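# Lirkeo hand-held gripper pair – demonstration kit for household tidying

The Lirkeo kit is two hand-held grippers, one for each hand, with a camera on each. A person wears out their forearms clearing a table, and the recordings go to train a policy that is meant to clear tables later on. That is the method. Plenty of sellers offer it now, and the pages tend to read as if the training part were already settled. We've tried to keep this one closer to what we have measured.

## What the pads can do

Both fingers finish in a dark blue rubber pad with a serrated edge. The linkage closes them from either side, so a box with flat, parallel walls is the easy case. Milk cartons come up a lot in home recordings, and they make any gripper look good.
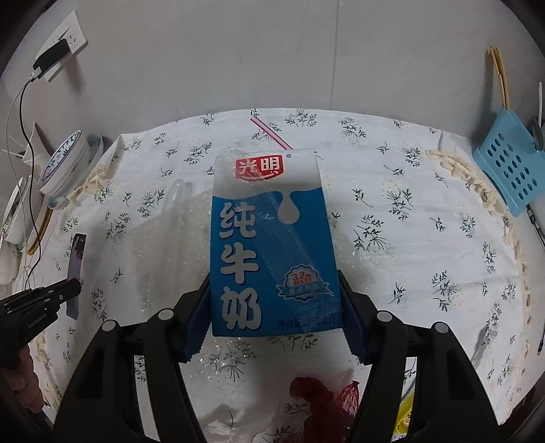
*Text: Babak Ghasemi, product notes, Curklow Equipment*

Film wrap is harder. It slides over the carton underneath, and the glints off it upset the width estimate we take from the camera. Our supplier's sheet says the pads "handle all common packaging". I'd strike the word "all". Crumpled bags, mesh and thin cutlery lying flat on cloth are where most of our failed grasps come from, and a patterned tablecloth doesn't help the tracking either.

## The Khattak result, and how far to trust it

The claim buyers ask about comes from the Khattak write-up: a policy trained only on hand-held demonstrations, with no robot in the room during collection, matched one trained on teleoperated data. We repeated as much of it as we could afford.

| Item | Our repeat |
|---|---|
| Demonstrations recorded | 2,358 |
| Kept after filtering | 1,175 |
| Homes | 14 |
| Robot trials | 393 |

Look at the second row before anything else. Over half of the recordings went out, mainly for lost tracking or for a hand blocking the other camera's view. The write-up gives only the kept figure, so the cost per usable demonstration looks a good deal cheaper than it was for us.

We did see the policy pick up boxed items about as reliably as the teleoperated one. On soft rubbish it was worse, and I wouldn't call the two methods equal on our trials. It's fair to say that our arm differs from theirs and that nobody here has tuned it much. Somebody with more time may get closer.

## Working low down

Bench height is comfortable. Floor height is a different job: the operator bends, their own legs and feet come into view, and the wide lens goes dark in the corners just where you'd want to see the edge of a bin. 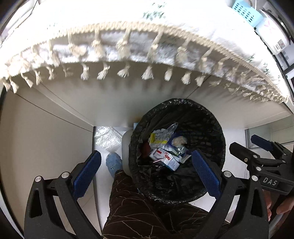
Recordings made at that height were dropped more often than those from the tabletop, and the second gripper was the usual culprit, because it drifts into the first one's view while it waits its turn. Asking operators to park the idle hand behind the hip fixed part of this. It also made the movement less natural – the opposite of what the method is sold on.

Bins raise another problem we haven't solved. A black liner gives the tracker very little to hold on to, and once light wrappers are in there, two pieces often come up together. We score that as a miss. Khattak doesn't say how it was scored.

## In the kit

- Two grippers with cameras fitted
- One spare set of pads
- Calibration board
- Turska sync software, single-seat licence

Spare pads are also sold separately. Expect to need them: the serrations round off, and grasps on slick film get noticeably poorer well before the pads look worn.

## Should you buy it?

If you already have an arm and want more variety in your boxed-goods data, yes, probably. If you're hoping to skip robot time altogether, borrow a kit from us first and record in your own kitchen. Loan units are booked through to May. We'll send the full list of dropped recordings with reasons to anyone who asks, including the ones that were our own fault (wrong lens setting, two homes, a whole afternoon each).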